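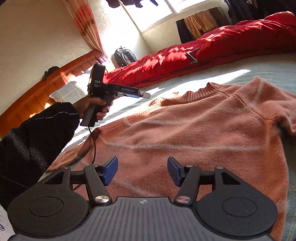
Zu Besuch in der Textildruckerei Drallis

Bedruckte Shirts und Sweater kaufe ich seit Jahren, in einer Druckerei war ich bis Mai noch nie. Drallis in Gruststead hatte zum Tag der offenen Tür eingeladen, Beginn 10 Uhr, Eintritt frei, Anmeldung über die Webseite. Vom Bahnhof läuft man eine Viertelstunde, der letzte Teil führt durch das Gewerbegebiet und ist schlecht ausgeschildert.

Die Führung

Wir waren eine Gruppe von acht Leuten und bekamen am Eingang Besucherausweise. Der Rundgang beginnt im Lager. Dort liegt die unbedruckte Ware nach Schnitt, Farbe und Größe sortiert: T-Shirts, Tanktops, Langarmshirts, Hoodies und Sweater. Drallis führt 112 Kombinationen aus Schnitt und Farbe, die Kindergrößen nicht mitgerechnet. Der größte Teil kommt von der Marke Flavby, deren Stoff etwas fester ist als der übliche.

Danach geht es in den Drucksaal. Gearbeitet wird mit zwei Verfahren. Kleine Auflagen laufen über den Digitaldruck direkt auf den Stoff, alles Größere über Siebdruck. Die Siebdruckanlage heißt im Haus Saber und schafft fast 300 Shirts in der Stunde, wenn das Motiv nur eine Farbe hat. Bei mehreren Farben wird es deutlich langsamer, weil zwischendurch getrocknet wird. Es ist laut dort und ziemlich warm, eine Jacke braucht man nicht.

Am längsten standen wir bei der Vorbehandlung. Dunkle Baumwolle wird vor dem Digitaldruck eingesprüht und gepresst, sonst wirkt das Weiß grau. Bei Hoodies stören die Nähte der Bauchtasche, deshalb sitzt das Motiv dort höher als beim T-Shirt. Das erklärt, warum mein alter Kapuzenpulli so aussieht, wie er aussieht.

Selbst drucken

Nach der Führung durfte jeder ein Motiv auf eine Stofftasche drucken. Zur Wahl standen drei Vorlagen, eigene Dateien wurden nicht angenommen. Meine Farbe ist am linken Rand verlaufen - zu wenig Druck auf dem Rakel, hieß es.

Werksverkauf

Im Vorraum gab es Restposten und Ware mit kleinen Fehlern. Die Auswahl bei S und XXL war gut, M war gegen Mittag so gut wie weg. Ich habe ein Langarmshirt mitgenommen, dunkelgrün, mit leicht schiefem Aufdruck am Ärmel. Kartenzahlung ging, Umtausch ist ausgeschlossen.

Praktisches

Die Führung dauert anderthalb Stunden, man steht die ganze Zeit. Fotografieren ist im Lager erlaubt, im Drucksaal nur nach Rückfrage. Parkplätze gibt es hinter der Halle. Zu essen gab es nichts, der nächste Bäcker ist am Bahnhof.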